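Jesinlow Tapered Gripper: A Review After 30 Days of Moving Vegetables
24 November 2021 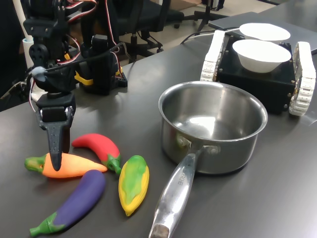
The Jesinlow is a clip-on gripper for small hobby arms, and it's meant to replace the stubby parallel claw that most of them ship with. I bought mine to go on the Kiden, a servo arm I've owned long enough to have stopped apologizing for the wiring. My test is always the same and it would bore a toddler: pick up a toy vegetable, put it in a saucepan, repeat until one of us gives up. The eggplant and the chili pepper are easy enough for anything with fingers. The carrot is where grippers go to be humbled, being round, smooth and inclined to leave. With the Jesinlow you come straight down on the middle of it, and the long textured finger gives you a fair idea of where you're about to land.

Over the month I ran 700 picks and kept score. The old claw dropped 215 of its 700. The Jesinlow dropped 30, and most of those were the corn, which has husk leaves and a bad attitude.

Fitting it took one evening and 4 screws, two of which were in the bag. Ekua Lamptey had spares. The instructions are a single folded sheet that shows the gripper from the side that doesn't matter.

Now the complaints. The finger narrows to a point, so anything flat and thin gets poked across the table like a reluctant guest. It's also longer than what it replaces, and the Kiden's software has no idea. I drove it into the tabletop twice before I changed the tool length, which the folded sheet does not mention. The wrist gets warm if you hold a grip for more than a minute — warm enough that I started letting go between runs.

I also borrowed the Ullness soft gripper from Botond Takács for a few days. It's gentler, it's kinder to the corn, and it costs more than my arm did. It closes so slowly that I made tea during a pick and didn't miss much. If you handle real fruit, get the Ullness. For blocks, toys and the contents of a junk drawer I'd still take the Jesinlow.

Feng makes a controller board that is supposed to add force feedback to either one. Mine is due in December and I'll add a note when it gets here.

Rating: four out of five. It would have been higher with all the screws.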